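Four days in Javthorpe

2026-02-12

I came back from Javthorpe last night and my feet still hurt a little. The town is small, and most visitors stay only one afternoon on the way to the coast. I took a room for four nights above a bakery, and I am glad I did.

The best morning was the boat to Clarkamo. It leaves at 7 from the old pier, and you buy the ticket from the captain. On the island there is one path, with more than 300 stone steps to the chapel, and at the top an old lady sells tea with salt in it. I drank two cups. I did not like the first one. 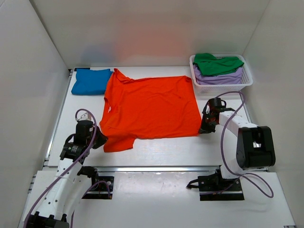
For the walk from Uvgate to Nepia you should take very few things with you. The bus brings you to Uvgate and after that there is no shop until the evening. I would pack water, bread, a thin jacket and one T-shirt in a strong color, red-orange for example, because the path goes beside a road with fast trucks. In Nepia I slept at the guesthouse behind the market, and they gave me fish soup without asking.

I want to return in April, when the second ferry starts again.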